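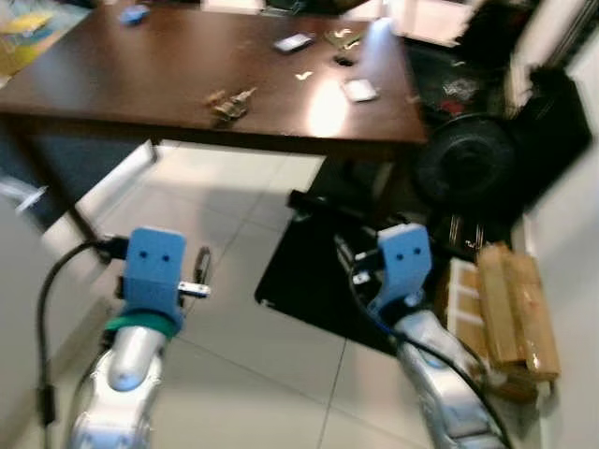 My building has a suggestion box. It's mounted by the mailboxes, it has a slot and a small brass lock, and in the six years I've lived here I have met exactly one person who has seen it opened. She thought it had been for cleaning.

I bring it up because last month I got a survey from my dentist. I'd had a filling. By the time I reached the parking lot, still unable to feel my lip, my phone wanted to know how likely I was to recommend the experience to friends and family. I'd like to meet the person who has friends like that. Picture the dinner party. Someone puts down a fork and says, you know what you'd all love?

Since then I've paid attention, which was a mistake. The hardware store wants to know how it did. The pharmacy wants to know how it did. Hirnomex, who sold me a shower hose, sent three messages over a week, each sadder than the last, the final one headed "Did we do something wrong?" No. You sold me a hose. It's on the wall now, doing hose things. I'd forgotten you existed, and I meant that as the highest praise I have.

My brother-in-law Senthil Rao disagrees with me on this, as he does on most things, including whether soup is a meal. He answers all of them. He gives reasons. He once wrote 169 words to an airport about a hand dryer, and he saved a copy, which is how I know the number. His view is that people who don't fill out surveys have no right to complain, and my view is that complaining is one of the few pleasures left that doesn't come with a form.

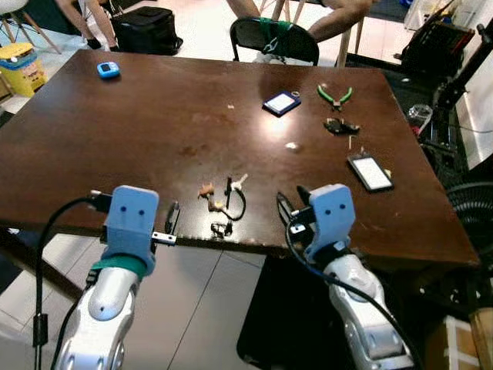

What bothers me most is the scale. Anyone who has worked a counter knows that five stars means fine and four stars means somebody is getting a talk in the back office. When I had the internet put in, the technician, a very decent man who had spent two hours in a crawl space on my behalf, stood in the doorway and explained that anything under a ten counted as a zero. He looked embarrassed. I was embarrassed too. We had been getting along fine until then, talking about his knees.

So I gave him a ten, as everyone does. And a company somewhere now has a chart in which every customer is thrilled, and I assume a person is paid to stand next to it.

I know one of those people, as it happens. Malathi Kurian used to work for Wistine, which sold patio furniture and collected opinions about patio furniture. She told me they asked over 2,000 buyers about a folding chair, and that the comments, the part where people wrote in their own words, went into a file she was never asked to open. She opened it anyway one slow Friday. Most of them said the chair pinched your fingers. The chair's score was excellent. She put this in an email and got back an automatic reply asking her to rate how her message had been handled. 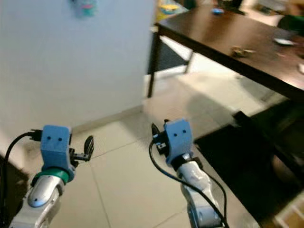
There was a shoe repair place on Hlongwane Street when I first moved here, run by Krishnamoorthy Rajan, who had his own method of collecting feedback. He watched you walk to the door. If you walked funny he called you back. I had the same pair of brown boots resoled there for years and never gave an opinion on them, and he never seemed to want one. He'd have taken it badly, I think, like a cook watching you reach for the salt.

I'm not asking for a return to cobblers. I do understand that a company with 1,175 locations can't stand in the doorway and look at my feet. But it could pick up the phone when I call, and it could read the file about the chair. Those are both forms of listening, and neither requires me to tap a cartoon face on my way out of the restroom.

Senthil read a draft of this and gave it a seven. I asked what would have made it a ten and he said he'd need more time to put his thoughts together.

In the meantime I've put a note in the suggestion box downstairs, suggesting they open it.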